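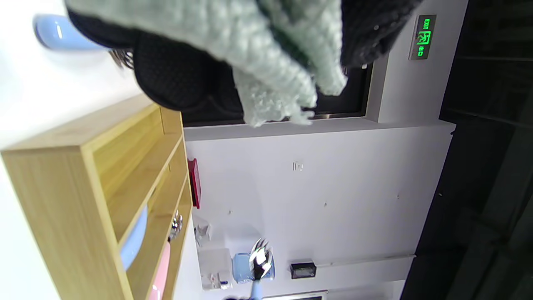 Gloves with controllers or a hand-held gripper for tabletop tasks?

Clarkow Boards > Manipulation > Teaching by demonstration

Shares: 7 | Replies: 10

**benchleft**

I need to settle on one way of recording demonstrations before we start on the next set of tasks, and I would like to hear from people who have used more than one.

We have been doing two kinds of work. One is soft stuff: scarves, knit pieces, dish cloths, anything that hangs. For that I've been using a hand-held gripper with the camera on it. You hold it, you do the task, and the trajectory comes out of the tracking afterward. The other is putting children's cutlery into a divided bamboo tray. I've been doing that with gloves and a VR controller strapped on the back of each hand, head camera on, no robot moving while I record.

So far I have 978 episodes across both, and I don't fully trust any of them. The knits are the worst. A thick knit held up close to the gripper camera fills most of the view, and then the policy has very little to tell it where the table is. When I train on the glove data, the view is fine but the hands are not shaped like the gripper, and the pinch point ends up a little off.

The target is a pair of Gulero arms with parallel grippers. Software is Aryee, stock version, recording at 10 Hz.

What would you pick if you could only keep one?

**tannoy_fields**

For cutlery I'd keep the hand-held. Your demo fingers and your robot fingers are the same shape, so a grasp that works in your hand has a fair chance of working on the arm. With gloves you will pick things up in ways the gripper can't. You roll a fork between thumb and finger without thinking about it. The robot can't copy that and you don't notice you did it.

For the knits, tilt the gripper back before you lift. The fabric drops down out of the way and you get the room back in view.

**benchleft**

Tilting helps until I have to put the thing down. Then I have to come back to vertical and the fabric is in front again.

The rolling is a fair point. I went through some of the cutlery episodes and I do it on most forks.

**osk_r**

I disagree with tannoy. We ran hand-held for a whole winter and dropped it in February. The problem was two hands. With one gripper in each hand you can't see both tasks well from either camera, and the tracking goes whenever you point one at a plain white wall. Anything where the left hand holds a cloth and the right hand does something else was a mess.

Gloves with the controllers on top give you both wrists in one coordinate system and you can see everything from the head. That matters more to me than the finger shape. The finger shape you can fix by training yourself. Keep three fingers curled and only use thumb and index. It feels silly for an hour and then you do it automatically.

**benchleft**

Two-handed is where we are headed, so that counts for a lot.

The cutlery task goes like this. The tray sits near the middle of a white table, long compartments running away from you. Forks and spoons start on the table on both sides. One hand has a cloth. Each piece is supposed to go into its compartment with the head away from you and the handle toward you. I change the starting layout every time.
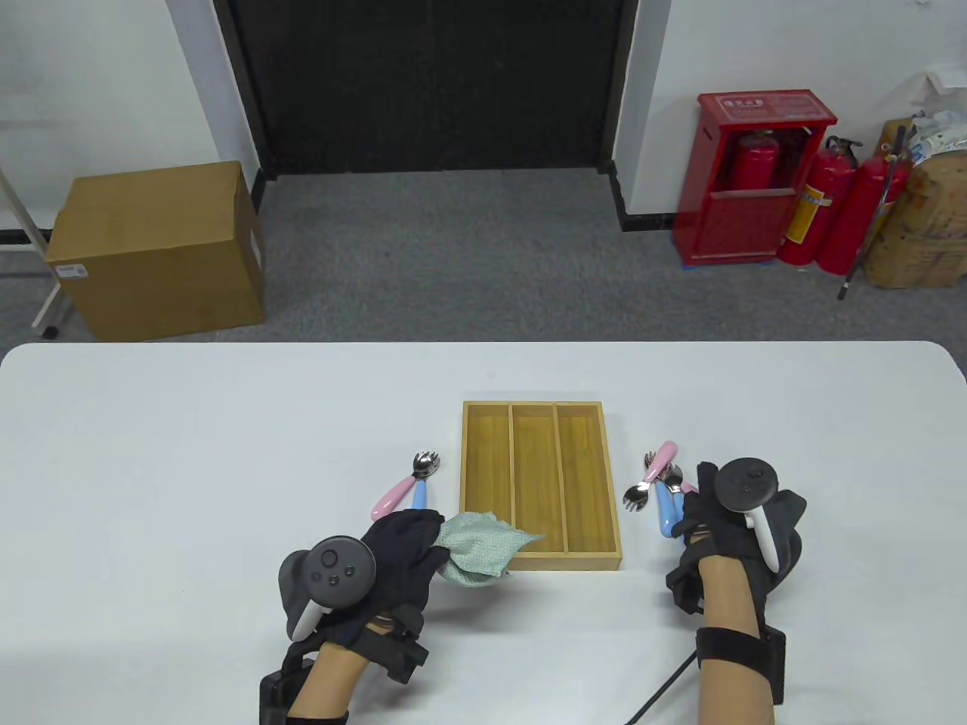
Cutlery task with the tray empty, cloth in the left hand.

The part I keep getting wrong is what the idle hand does. If my right hand is waiting, I let it rest on the table near the utensils, and I suspect the policy learns that resting there is part of the job. On the arm it parks the right gripper in the same area and then the left can't get in.

**osk_r**

Yes, it will learn that. It learns whatever you do while waiting. Pick a home pose for each hand, well off to the side, and go back to it between pieces. If you forget, throw the episode away. Don't try to cut the waiting out afterward, you get a jump in the wrist position and the arm tries to follow it.

Also watch the cable. If it is lying on the table where the hand works, you will start lifting your wrist over it without knowing.

**Marisol T**

Has anybody here tried just driving the arms? Remote control, controllers in your hands, robot doing the task while you watch. Then there is no gap at all between the hand and the gripper. I'm always surprised when people skip it.

We use Fanton handles on a stand and it is slow, but what we record is what the robot can do. If it can't reach, you find out right then and not after training.

**tannoy_fields**

I've driven arms. It is slow enough that it changes the task. People stop before every contact and the data is full of hovering. With cloth it's worse because you have no feel for when the fabric is caught. The arm you train hovers the same way.

I would still use it for the last bit of correction. Run the policy, take over when it goes wrong, record the takeover. For the bulk of the data I want a person moving at a normal speed.

**benchleft**

I did one afternoon of driving on the Guleros, around 40 episodes. Marisol is right that it was the cleanest data we have. tannoy is also right, I hovered over every fork.

One thing I did like was that it stopped me from stacking. With the gloves on I tend to put two forks in together with the handles side by side, and then reach for the next one with the other hand before the first hand has let go. A person can do that. The arms would hit each other over the tray.

What I've changed since osk's post: thumb and index only, home pose left and right, cable taped off the back edge of the sleeve so it runs down behind me. I also started calling each piece out loud before I pick it up. That was meant for labeling, but it slows me down by about the right amount.

Still open is whether to let the left hand pick up a fork while the right is working in the tray. It happens a lot if I just do the task the way I would at home.
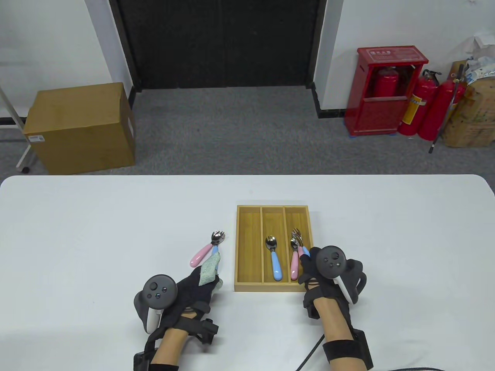 **Fermín Insaurralde**

I would let both hands move but never let both be over the tray. Give the tray to one hand at a time and make that the rule for everybody who records. Overlap while reaching is fine and it saves time. Overlap while placing is what causes collisions, and a policy trained on it has no idea that the order mattered.

On the original question, I think you are asking the gloves to do a job they are only half suited for. Use them for cutlery and anything with two hands. Keep the hand-held gripper for single-hand pickups of cloth and knits, and add one fixed camera to cover the table when the fabric blocks the view. You don't have to choose one if the wrist poses are stored in the same format. Aryee lets you set the tool point per source. Set it at the fingertips for the gripper and at the pinch between thumb and index for the gloves. Most of the offset you describe probably comes from leaving it at the controller.

**benchleft**

I checked and the tool point was at the controller for all of the glove data. So that is the offset, or a good part of it. I can reprocess without recording again, since the raw poses are kept.

Plan for now is gloves for the two-handed work with the one-hand-over-the-tray rule, hand-held for single-hand fabric, and driving the arms only for corrections. I'll put a fixed camera on a stand to the left of the table. osk, I know you said to drop the hand-held completely, but I don't have two-handed fabric tasks yet.

Reprocessing starts Monday. I'll post the before and after on the cutlery set once it has run on the arms.

**osk_r**

Fine by me. When you get to folding, you'll want to move all of it to the gloves. Check the strap tension on the controllers too before you reprocess. If they slipped on the back of the hand partway through a session, one tool point won't fit the whole session. We draw a line on the glove along the edge of the mount and look at it between episodes.

Related threads

Setting the tool point for more than one recording source in Aryee
Gulero gripper pads: which ones hold thin handles
Fanton handles drift after a long session
Home pose: same place every time or random?
Knitwear and wrist cameras
How do you label a failed grasp that gets corrected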